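5. Comparing Grippers on the Disassembly Cell

This section covers changing from the Pulby two-finger gripper to the Zorlow gripper on the same arm, setting up the wrist camera for each, and running the comparison routine. Read section 4 (Arm Homing and Payload) first. The arm must already be homed and the controller must be on firmware that lists both grippers in the Tool menu.

5.1 What you need

Zorlow gripper with wrist plate and four mounting screws
Pulby gripper, if it is not already on the arm
Wrist camera and its short cable
Hex keys, 3 mm and 4 mm
One scrap computer chassis per test bench, side cover removed
Weduvov controller with a free tool port

CAUTION: Disconnect the chassis from wall power and press its power button once before placing it in the cell. Do not use a chassis with the power supply cord attached.

5.2 Changing the gripper

1. Jog the arm to the Service pose.
2. Press Hold on the controller. Wait for the amber light.
3. Unplug the tool cable at the wrist. Pull on the collar, never on the cable.
4. Support the gripper with one hand and remove the four screws in a cross pattern.
5. Fit the new gripper so that the index pin enters the hole in the wrist plate. The plate must sit flush. If it rocks, remove it and clean both faces.
6. Tighten the four screws by hand, then a quarter turn with the 4 mm key.
7. Plug in the tool cable and release Hold.
8. Open Tool > Select and choose the gripper by name. The controller does not detect it.

NOTE: Selecting the wrong gripper does not raise a fault. The arm moves normally, but the tool center point is wrong and the fingers will meet the board early.

5.3 Wrist camera

1. Mount the camera on the upper pair of holes for the Pulby gripper and on the lower pair for the Zorlow. The two positions are not interchangeable.
2. Set the exposure to Manual and enter 1000 as the starting value.
3. Move the arm to the View pose over the chassis. Both fingertips must be visible in the live view at full opening and at full close.
4. If bare metal in the background washes out, lower the exposure in steps of 200. Stop when the slot edges on the board are clear. Glare outside the chassis can be ignored.
5. Save the setting under the gripper's name.

Ribbed or corrugated bench surfaces reflect more light than flat ones and usually need at least one step down. Tarmo Org's notes from the Avotiņš bench recommend turning off the overhead lamp before touching the exposure at all — try this first if the lamp is on its own switch.

5.4 Running the comparison

The routine moves each gripper through the same approach points and logs finger position, motor current and contact events. Run it once per gripper with the chassis in the same place.

1. Place the chassis flat, board side up, with one side rail parallel to the bench edge. Mark two corners with tape.
2. Set loose parts such as fan shrouds and covers beside the chassis, outside the taped area.
3. Open Routine > Compare and set Approach Height to High for the first run.
4. Set the contact limit to 1646 for the Zorlow gripper. Leave the Pulby at its default of 3000. The units are raw current counts and cannot be compared directly between the two motors.
5. Press Start and keep one hand near the stop button.
6. When the arm pauses over the board, check the clearance between the fingers and the nearest upright part. Memory slot latches, socket levers and capacitors are the usual points of contact.
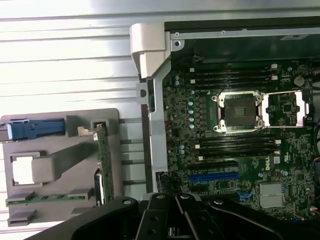
7. If the clearance is acceptable, press Continue. If it is not, press Back, raise the approach by one step and repeat from step 5.
8. When the log closes, change the gripper as described in 5.2 and repeat with the second tool.

CAUTION: Never lower the fingers over an open CPU socket. The contacts bend under very light force. Set a keep-out zone over the socket in Routine > Zones.

5.5 Reading the log

Compare contact events first. An event during the approach, before the fingers are commanded to close, means the tool center point or the camera position is off, and the run should be discarded. Finger position can be compared directly once both grippers have been zeroed at full close. For motor current, compare only runs made with the same gripper.

Logs are stored on the controller under the gripper name and run number. Export them before updating the firmware — the update clears the log folder.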